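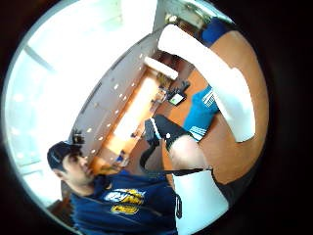

De boné, junto a um objeto azul listrado. Divulgação/Ferer

A Ferer libera em dezembro a versão 7 do Friesen, seu software de percepção e planejamento para manipulação de tecidos. Foco da vez: toalhas. Dobrar, desdobrar, empilhar -- coisa mole, que muda de forma a cada toque.
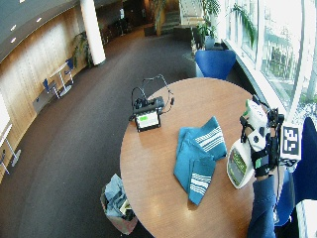 Luva com marcador e duas toalhas dobradas na mesa redonda

O novo módulo alinha as trajetórias da mão com as vistas de câmera fixa e de punho. Relógio único, calibração refeita a cada sessão. Perda de marcador agora gera aviso na hora, não só no relatorio final. O pacote traz 78 tarefas prontas e importa lotes de até 1000 episódios.
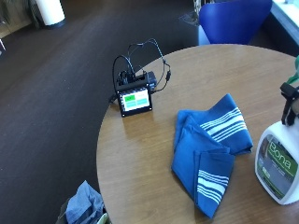 Disponibilidade

Clientes da Kaltby recebem primeiro. Integração com o planejador da Randham vem junto, sem custo extra na licença atual. Para os demais, download no portal, às 9 da manhã do dia do lançamento.

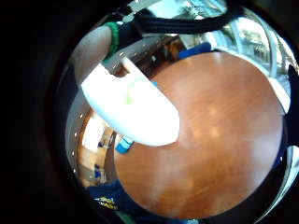 Foto: Ferer / Divulgação

Correção de lente grande-angular também foi reescrita, inclusive para cenas com reflexo forte no tampo. Documentação em português e inglês -- a em espanhol ainda está sendo revisda.

Contato: assessoria de imprensa da Ferer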